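盘子和碗终于上桌了

2023年11月26日
Emrys Watkins

今天把厨房的餐具全翻了一遍,兔子盘子摆到桌子靠墙那头,白碗放在它前面,我站在旁边看了好久,高兴得不想做饭! 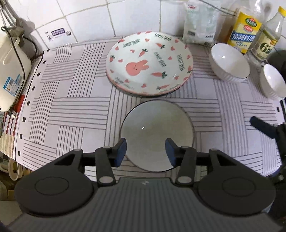

Lowri Hopkin 说,好看的盘子就该天天用,收在柜子最上面那层跟没买一样,还说她家那套带金边的放了许多年,搬家的时候打开一看,包的报纸都黄了,她一次都没舍得用过,后来干脆拿来吃早饭,吃了一个星期就觉得以前真傻。这话是她早上在电话里说的,我那时候正踩着凳子掏柜子,一只手举着电话,一只手往里摸,摸到一个滑溜溜的圆边,心想就是它了。

所以今天这一整天,说起来都是从她那通电话开始的。本来只打算擦一擦灶台后面的白瓷砖,擦完就去散步,结果散步没去成,一直折腾到天黑。可是一点也不累,或者说累得很舒服。趁着还没困,赶快写下来。

先写瓷砖。墙上那片白瓷砖我一直觉得很干净,因为它白嘛,远看总是亮亮的。可是今天早上太阳低,光从侧面照进来,横着一扫,什么都看见了,油点子、水印,还有一道不知道什么时候抹上去的手指印,连到桌子后面去。我先用热水和一点碱面擦,擦得到处都是白道子,又用清水过了两遍,再拿旧毛巾擦干。砖缝用的是旧牙刷。牙刷毛已经炸开了,正好,太新的反而塞不进去。擦到桌子后头那一段,得把桌子拉出来,桌子一拉出来,后面掉着一把小勺子、一根橡皮筋、一张买菜的单子,上面是我自己的字,写着“姜、醋、大葱、别忘了葱”。葱写了两遍!我一点印象都没有,也不知道那天到底买了葱没有。单子我没扔,夹在这本日记里了。

桌子既然拉出来了,就想着顺手把桌布换一换。浅色带线条花纹的这块是春天买的,四月份,在 Motalitz。那家铺子我每次写都要夸两句,今天也不例外。门口堆着篮子和搪瓷盆,进去要侧着身子走,卖布的在最里面,一卷一卷竖着,老板从来不催人,你站在那儿摸一个钟头的布她也由着你。那天我本来想买深颜色的,耐脏,在两块之间拿不定主意,后来看见这块浅的,纹路细细的,像有人拿铅笔随手在纸上画的线,一下就喜欢上了。花了50块。回家铺上,吃第一顿饭就滴了一滴酱油,当时心疼得不行,赶紧搓掉了。从那以后反倒放松了,滴就滴吧,洗得掉的。

浅桌布有浅桌布的好处,今天体会得特别深。碗放上去,碗边那一圈细细的深色就很清楚,像给它描了个轮廓。要是放在深色布上,这圈边就融进去了,看不出来。这只碗我用了8年,天天用,从来没好好看过它,今天坐下来盯着它看,才发现它里头也不是纯白,带一点灰,灰白灰白的,什么花都没有,光溜溜的。灯一照,里面有一小点亮光,换个地方坐,那点亮光就跟着跑,我像小孩一样左边坐坐右边坐坐,玩了半天。

还是得说说这只碗。它来我这里的时候是跟一堆别的东西一起的,那时候我刚搬到 Prerninlow,屋里只有一张床和一把椅子,连个烧水的壶都没有,头两天吃的都是面包。搬来的第三天下雨,我去 Phillips 杂货店躲雨,顺便就把这只碗买回来了,还有一双筷子和一口小锅。晚上煮了一碗面,里面就放了盐和一个鸡蛋,坐在唯一那把椅子上端着吃,没有桌子。那碗面真好吃啊!后来吃过多少讲究的面,都没有那一碗香。也可能是饿的。

之后这只碗什么都装过。粥、面、汤、打散的鸡蛋、泡发的木耳、剥好的豆子、洗好的樱桃,发过面,腌过肉,感冒的时候还拿它装过热水放在枕头边上熏鼻子。有一年冬天下水管冻住了,我拿它从桶里舀水,舀了一天一夜。有一回 Lowri 来住,半夜渴了,黑灯瞎火地在厨房里找杯子,没找着,就用它喝的水,第二天跟我说你家的杯子真大。我笑到早饭都没吃好。

兔子盘子就不一样了,它一直是被供着的。是 Lowri 送的,她在 Motalitz 看见,觉得像我(哪里像了!),包了好几层纸拿过来。打开的时候我叫了一声,因为那个粉色实在是太可爱了,一只三文鱼粉的兔子脑袋,两只长耳朵一齐朝右边倒,像跑得太快被风吹的。眼睛鼻子是很小很小的深色,几乎要凑近了才看得清,可是就那么一点点,表情就有了,有点呆,又有点得意。周围全是胡萝卜,叶子是深绿的,上面有,下面有,两边也有,还有一根横着的特别大,就在右下那一块,我每次看见都觉得兔子马上要转过去啃它,可是耳朵又挡着,真替它着急。空当里撒着粉色的小爱心。盘子底子白里透着一点点浅绿,边上一圈粉的,油亮油亮的。

最好玩的是上面那几处字,花体的,深绿色,我读来读去都像是 LOVELY BEAR。可爱的熊!一只兔子,一堆胡萝卜,哪儿来的熊?我跟 Lowri 为这个争过不止一次。她的说法是,这兔子的名字就叫熊,就像有人管自家的猫叫老虎。我的说法是,工厂里原本还有一个熊的盘子,兔子这个是跟着它一套的,字就没改。后来我又想出一个说法,说熊是吃饭的那个人,也就是我,盘子在跟我打招呼呢。Lowri 说那她认输,这个解释最好,她本来就觉得这盘子像我。绕了一圈又绕回去了。

供着它的原因说出来有点不好意思,就是怕磕了。刚拿回来那阵子用过一回,装了切好的苹果,端出去的时候手滑了一下,没掉,可是心跳得咚咚的,吃完立刻洗了擦干收到最上面去,一收就收到今天。中间隔一阵子会想起来,踩着凳子看一眼,又放回去。今天早上 Lowri 在电话里问我那个盘子用着怎么样,我支支吾吾的,她一听就明白了,才有了开头那番话。她还说,磕了就磕了,磕了她再去找。我说要是找不着呢,她说找不着就换个真的印着熊的。

好,那就用!我把它拿下来的时候还是小心得很,先把凳子放稳,再把台面上的东西全挪开,垫了一块毛巾,两只手捧着下来的。上头落了薄薄一层灰,兔子脸都是灰扑扑的。洗的时候用的是 Enus 那块皂,味道淡淡的,泡沫很细,冲得也干净。我先前一直用一瓶味道很冲的洗洁精,柠檬味,冲多少遍手上都还有,吃饭都能闻见,忍到用完才换的。现在这块皂搁在一个小碟子里,底下垫了几根掰断的筷子沥水,免得泡软了。这招是我自己想的,很得意,写在这里留个底。

盘子洗出来那个亮!兔子像是刚睡醒。我拿干布擦了正面擦背面,举起来对着窗户照了照,没有裂,没有磕,好好的。

既然盘子要拿下来天天用,柜子就得重新排。原来的排法是好看的在上面,难看的在下面,常用的在水池边的架子上摞着,摞得高高的,抽一个下面的要先把上面的全搬下来。我早就烦这个了,可是每次都想着下次再弄。今天桌子也拉开了,瓷砖也擦了,袖子也卷起来了,没有比今天更合适的日子了。

我把所有的碗盘杯子全拿出来,铺在地上,地上先铺了旧床单。铺满了。猫要是还在的话肯定要在里面走一圈的,它最喜欢这种场面,能一步一步从碗中间踩过去,一个也不碰着。想了它一会儿。

然后一样一样拿起来看。有裂的,裂得不深的那个小碟子,留着给花盆接水。有一只杯子,把儿断过,我粘过,粘得歪歪的,不敢再装热水了,拿来插勺子正好。有一个长方的鱼盘,一年用一次,过年的时候,别的时候怎么放都碍事,竖着塞在最边上,紧贴柜壁,居然严丝合缝,早该这么放的。还有一摞塑料盒子,盖子和盒子对不上,我坐在地上配了好久,像玩牌一样,配上一对就啪地扣上,那个声音特别痛快。剩下几个没有伴的盖子,和几个没有盖子的盒子。盒子留下装干货,盖子实在想不出能干什么,先放进一个袋子里,过一阵子要是还没用上再扔。我知道自己,肯定会忘了这个袋子。

新的排法是这样的:每天用的放在齐腰高的那一层,伸手就到;盘子不再摞得那么高,大的小的分开;碗挨着灶台那一边,盛饭盛汤不用转身;杯子挂起来,钩子还没买,先站着。最上面那层现在空了一大半,我把过年用的大锅放上去了,还有那台一直没怎么用的打蛋器。兔子盘子放在最外面,一开柜门就能看见它的耳朵。我开开关关试了好几次,每次开门它都在那儿,每次我都高兴。

做到一半饿了,才想起来没吃午饭。地上全是碗,走路得踮着脚,锅也被我收到不知道哪里去了。最后切了两片面包,夹了一点腌萝卜,站在窗户边上吃的。外面有人在扫落叶,扫一堆,风吹走一半,又扫。面包渣掉在刚擦过的台面上,心里竟然有点过意不去,赶紧用手拢起来了。

下午接着弄抽屉。抽屉比柜子还可怕。最上面那个是筷子勺子,还算好,就是勺子头都朝着不同的方向。第二个抽屉我一直叫它杂抽屉,里头有蜡烛、火柴、量杯、饼干模子、一卷麻绳、不知道哪个电器的说明书、磨得很钝的削皮刀。说明书看了看,是上一个电水壶的,那个水壶坏掉都好久了,扔。削皮刀舍不得扔,钝归钝,削黄瓜还是可以的,拿在手里的分量我喜欢。饼干模子翻出来一个胡萝卜形状的!我都不记得自己有这个。立刻就想到盘子,想着要是烤一炉胡萝卜形状的饼干,摆在印着胡萝卜的盘子上,兔子该乐坏了吧。这个主意让我傻笑了半天,当场决定今晚就烤。

家里面粉是有的,黄油也有半块,糖不够。穿上外套跑去 Phillips,还好没关门。路上冷得很,耳朵都疼,可是天特别蓝,那种冬天快黑之前的蓝。店里在搬货,门口的秤上贴着一张纸条,写着秤坏了,买散装的请到里面称。我买了糖,又买了一袋肉桂粉,又看见有小小的深绿色的糖片,撒蛋糕用的那种,想着可以当胡萝卜叶子,也买了。结账的时候掏出一把硬币,数得手都僵了。

回来先和面。用的当然是白碗。黄油切小块放进去,放软,加糖,拿勺子背压,压到看不见糖粒,再打一个蛋,筛面粉。面粉飞得到处都是,桌布上也是,深色的碗边上也沾了一圈,像下了霜。和到最后用手揉,揉成一个团,盖上盖子放到外面窗台上冻着,这个天气窗台就是冰箱。

等面团变硬的时候我把地上的旧床单收了,抖了抖,去把拉出来的桌子推回墙边。推之前又拿抹布把墙脚擦了一遍,那里有一道灰,弯弯曲曲的,跟河似的。桌子推回去,桌布扯平,四个角对了对,总有一个角要长一点,大概是当初剪的时候就没剪正。长的那个角让它朝墙。然后把兔子盘子和白碗洗好了再摆上去,换着位置看,盘子在前碗在后,不好,碗把兔子衬得太远了;并排,也不好,太像饭馆。最后还是盘子靠里、碗靠外,兔子像趴在碗后面往外看。就是它了。我在桌子前面站着,两只手叉着腰,像画完一幅画似的。一会儿烤好了饼干又得挪,但是不管,先看够了再说。

面团拿进来硬得像块砖,擀不动,只好又等。等的时候给 Lowri 打了个电话,报告进度。她第一句就问用了没有,我说摆上了,她说摆上不算,要装吃的才算。我说今晚就装,装胡萝卜饼干。她在那头哎呀了一声,说早知道就过来了。然后我们说了好久饼干到底要烤多厚。她喜欢薄的脆的,我喜欢厚一点、中间还有点软的。她说厚的那叫小面包。我说薄的那叫锅巴。谁也没说服谁,说好下回她来的时候各烤一盘,看哪盘先没。

擀面的时候麻烦来了,胡萝卜模子的尖尖那一头太细,面一拿起来就断。断了的胡萝卜我又捏回去,捏回去就不尖了,变成一根一根胖胖的东西,看上去更像辣椒,或者像保龄球瓶子。试了好几回,后来发现模子上先沾一层面粉就好多了,再用刀把面片从底下铲起来,不要用手拿。叶子那部分压得不清楚,正好撒上绿糖片,一撒上去,立刻就是胡萝卜了!真的,有没有叶子差别太大了,没叶子是辣椒,有叶子就是胡萝卜。

剩下的边角料没有模子可用,我就拿小刀刻了一个兔子头,耳朵朝右的。刻得不怎么样,一只耳朵比另一只粗好多,眼睛是拿筷子尖戳的,戳深了,戳成两个洞。又刻了一个熊,也算对得起盘子上那几行字。熊就容易多了,一个圆,上面两个小圆,谁看了都认得。

烤的时候满屋子都是黄油和肉桂的味道,玻璃上起了一层雾。我坐在烤箱前面的地板上等,手里拿着一本书,是本老菜谱,从书架上随便抽的,厚得很,翻到第797页是讲怎么做果冻兔子的,用模子倒,还要在旁边铺一圈切碎的绿色果冻当草地。今天怎么到处都是兔子!我把那页折了一个角。果冻模子没有,不过也许 Motalitz 会有,那里什么怪东西都有,我在那里见过鱼形的铜模子,还见过城堡形的。下回去找找看。

饼干出炉,有点过火,边上深了一圈,中间是好的。胡萝卜都还认得出来,绿糖片有几粒化了,淌下来一点,像叶子上有露水(这是往好里说)。兔子的粗耳朵更粗了,细耳朵断了,我用一点糖浆粘回去,粘得不直,向右边歪,倒是跟盘子上那只更像了。熊胖了一圈,笑眯眯的。

凉了之后一块一块摆到盘子上。先沿着粉边摆了一圈,中间空出来,让兔子脑袋露着。摆上去又拿下来,拿下来又摆上去,因为真胡萝卜饼干挡住了画的胡萝卜,我又舍不得挡。最后把饼干稍微往外挪了挪,有几块都悬在边上了,像是要掉下去的样子,不过也没掉。白碗里倒了热牛奶,就用它喝,学 Lowri 半夜喝水那样捧着喝。饼干掰开往牛奶里蘸,蘸一下软了一半,吃到嘴里外面是软的,里面还是脆的。好吃!糖放得稍微多了一点,下回少放一勺。

吃了好几块,兔子整张脸都露出来了,又吃了好几块,右下那根大胡萝卜也露出来了。我以前从没想过盘子上的画是要这样看的,吃一块露出一点,再吃一块再露出一点。收在柜子顶上的时候它整张都露着,我一年也看不了几回。渣子掉在那些小爱心上,我拿手指头一粒一粒粘起来吃掉了。

那只刻的兔子没舍得吃,和熊一起用纸包了,留给 Lowri。就是不知道能放几天,她要是这个星期不来,我就只好替她吃了。

洗盘子的时候还是有点紧张,水池里先垫了毛巾,不过比早上好多了,早上我是屏着气洗的。洗完擦干,没有收进柜子,又放回桌上老地方去了,碗也放回去了。新排好的柜子最外面那个位置空着,我开门看了一眼,空着就空着吧,反正它今晚在桌上过夜。

晚上9点多的时候灯下看那面白瓷砖,又看见一个早上漏擦的油点子,就在盘子上面一点的地方。本来已经坐下了,又站起来,去拿毛巾,擦掉了。

几件要记着的事:
买挂杯子的钩子。
问问 Motalitz 有没有果冻模子,顺便看看有没有别的浅色布,做两块小的,垫在水池里用,省得老拿毛巾。
糖少放一勺。
肉桂可以再多一点。
模子沾面粉,别用手拿。
那袋没有伴的盖子在冰箱旁边的架子底下,别忘了(写在这儿总不会忘了吧)。
给花盆换上那个小碟子,今天只洗了,还没换。
葱。

明天早饭想好了,煎蛋,放在兔子盘子上。蛋要煎圆一点,尽量放在没有兔子脸的那一边,烤两片面包,再切半根真的胡萝卜,切成条。家里有一根,在菜筐里,有点蔫了,泡一晚上凉水应该能缓过来。我现在就去泡上,然后睡觉。

泡好了,回来补一句。窗台上有霜了,面团要是忘在外面,明天早上肯定能拿来敲钉子。又看了一眼桌子,那只兔子还在碗后头呢,呆呆的。晚安!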